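Salt, bread and a blood pressure cuff

Posted in November by Ramiro Requena

My doctor told me in autumn that my blood pressure was up and that I should have a go at eating less salt before we talked about tablets. I said fine. I don't put much salt on my food and I assumed there wouldn't be much to change.

She asked me to write down everything I ate for 13 days, with the sodium figure from the label next to it where there was one. I used the back half of an old work diary. It was boring, and I missed two lunches completely, but I got most of it down.

The worst day came to 3,848 milligrams. I checked it twice because I hadn't eaten anything that day I would call salty. It was toast with Vegemite in the morning, a ham and cheese roll from the bakery on Dorkham Road, a couple of crackers in the afternoon and then pasta with sauce out of a jar. No chips, no takeaway. The roll was a guess, as the bakery doesn't have labels, so I used the figures off a similar loaf and the packet of ham at home. It could be out by a fair bit.

Bread was the surprise. I eat a lot of it, probably five slices on a normal day, and each slice carries more than I thought. Some loaves on the same shelf have nearly double the sodium of others and they taste the same to me. I changed brands and that was the easiest thing I did all month.

The jar sauce was the other big one. I now cook a tin of no added salt tomatoes with an onion, some garlic and a spoon of tomato paste, and freeze it in flat bags. It takes half an hour and most of that is leaving it alone. Abilio Escobar put me on to adding a splash of red wine vinegar at the end. It does help. The sharpness covers for the missing salt, and lemon does the same on fish and green beans.

Things that didn't work for me: low salt stock cubes, which tasted like the box. Unsalted crackers. A herb blend I bought at the market that was mainly dried parsley and has gone to the back of the cupboard. I also tried one of the potassium salt substitutes for a couple of days, then read that they're not suitable for people with kidney trouble or on certain medicines. I don't have either as far as I know, but I've put it away until I can ask.
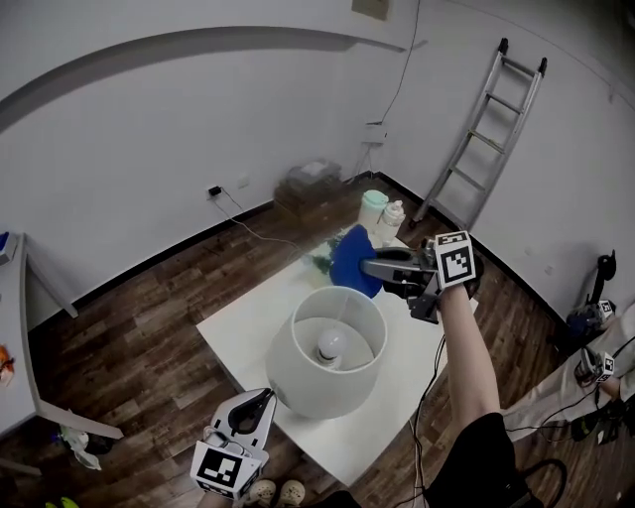
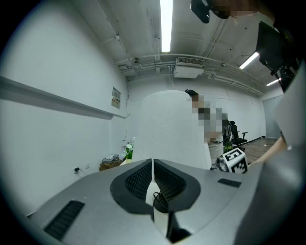 Carmela Montoya wrote in after my last post to say I was going about it the wrong way around. Her view is that cutting out one thing after another makes people miserable and they give up by Christmas, and that she got further by adding food: a big salad before tea, fruit in the afternoon, beans twice a week. She was less hungry for the salty stuff and never wrote down a single number. She also said to stop taking my blood pressure straight after coffee.

She has a point about the coffee. I'd been doing the reading at the kitchen bench with a mug in my other hand. Now I sit for five minutes first, feet on the floor, and take two readings before breakfast. They do jump about. I've stopped looking at single ones and just hand over the whole page at the appointment.

I'm less sure about not writing things down. Without the diary I would still be blaming the salt shaker, which I hardly touch. But I have started on the beans. Chickpeas from a tin, rinsed well, with cucumber and a bit of feta. Feta is salty, I know. I use less of it than I used to.

Food tasted flat for the first fortnight. After that I noticed it less, and last week I had some of the old ham and found it hard to finish.

Next appointment is after the holidays. I'll put up the low salt bread recipe once I get one that rises properly.

Last updated: November

Contact Ramiro | Copyright Ramiro Requena, all rights reserved | Back to top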